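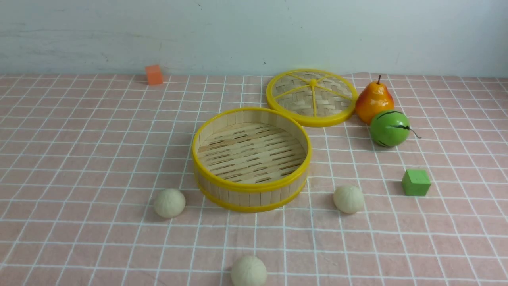 Figure 4. Start state for the steamer task, head camera view. Photo: Sointu Lehtinen / Kallio project. Reproduced with permission.

4. Rules for Scene Setup and Episode Acceptance

4.1 Scope

The rules in this section apply to all tabletop episodes recorded under the Kallio protocol. They cover the state of the table before recording, the conduct of the episode, and the checks made before an episode is admitted to the training set. Mechanical safety of the arm and its enclosure is treated in Section 3 and is not repeated. Where a site rule is stricter than a rule given below, the site rule applies.

The terms "shall" and "should" are used in the usual sense. A "shall" rule that is broken makes the episode invalid. A "should" rule that is broken is noted in the episode record, and the episode may still be used.

4.2 Start state

A start state is the full arrangement of objects on the work surface at the moment recording begins. Every start state shall be written down before the objects are placed. The written form names each object, its role in the task, and the region of the table in which it stands. We found that operators who placed objects first and wrote the record afterward tended to leave out items that played no part in the task.

Three roles are defined. A target is an object that the task instruction requires to be moved. A receptacle is an object that receives a target, together with any separate part such as a lid. A distractor is any other loose object. In Figure 4 the three steamed buns are targets, the open steamer and its lid form the receptacle, and the pear, the watermelon, and the green and orange blocks are distractors. The role is fixed by the instruction and does not belong to the object. The same green block is a target in the sorting tasks of Section 5.

The following rules hold for every start state:

(a) The receptacle shall be in the condition named in the instruction. For "put the buns in the steamer and close it," the basket is open and empty, and the lid lies on the cloth with its top facing up.

(b) No target shall touch the receptacle or another target.

(c) Distractors shall not rest on, lean against, or hide a target in the head camera view. A distractor may stand close to another distractor, as the pear and the watermelon do in Figure 4.

(d) Each target shall be fully on the work surface. It need not be fully inside the head camera view. In Figure 4 the nearest bun runs past the lower border of the image, and this is allowed under the present rule. A policy trained only on complete outlines was judged to be of little use, as the head camera shifts in normal operation.

(e) The arm and gripper shall be outside the head camera view when recording begins. The first image of an episode then shows the start state alone and can be compared with the written record.

(f) Distractors should be spread over more than one part of the table. At least one should stand near the back of the cloth, where objects appear smaller.

4.3 Work surface

The cloth shall have a visible and regular pattern or be of one plain color. Grid cloths are preferred for the first batch at a new site. The lines give a quick visual check of camera tilt and let a reviewer judge the spacing of objects without opening the depth data. The grid shall not be used as a source of calibration. Cloth stretches and creases, and the line spacing cannot be trusted for measurement.

Slight wrinkles are accepted and need not be smoothed between episodes. A fold high enough to tip or support an object shall be removed. The wall behind the table should be left in its ordinary condition. Early drafts of the protocol called for a clean white panel, and this rule was withdrawn after Haldane pointed out that marks on walls are present at every site where the system is meant to work.

4.4 Conduct of the episode

The operator shall read the instruction as written and shall not change the order of its steps. For the steamer task, all targets are placed before the lid is moved. If the lid is set down off center, one correction is allowed within the same episode. A second correction ends the episode, which is then labeled "incomplete" and kept apart from the accepted set.

Contact with a distractor does not by itself make an episode invalid. The contact shall be marked with its time. If a distractor leaves the table, recording stops. No person shall reach into the work area while the arm is powered, including to recover a fallen object – the arm is first brought to a protective stop and the operator confirms the stop on the Jimport console.

4.5 Review and acceptance

Each episode is checked by a reviewer who did not operate the arm. The reviewer compares the first image with the written start state, then views the episode at normal speed, and then compares the last image with the goal state. Disagreement between the written record and the first image is the most common ground for rejection. The record shall not be edited to match the image after the fact.

Of 3384 episodes submitted by the Clullelano and Brarkalia sites, 3172 were accepted. Review was carried out in batches of 30, a size chosen so that one reviewer could finish a batch in a single sitting. A second reviewer repeated the check on 1000 accepted episodes. Cases on which the two reviewers differed were settled by Lehtinen, and the reasons were added to the reviewer notes.

Rejected episodes are stored with their records and the rule letter under which they failed. They shall not be used for training. They may be used to train new reviewers, provided the file name shows the rejected status.

4.6 Changes to the rules

The rules are given as they stood on 2026-06-18. Any later change applies only to episodes recorded after the change, and each episode record carries the version of the rules in force. A revision of rule (f), which at present gives no lower limit on the spacing of distractors, is planned for July.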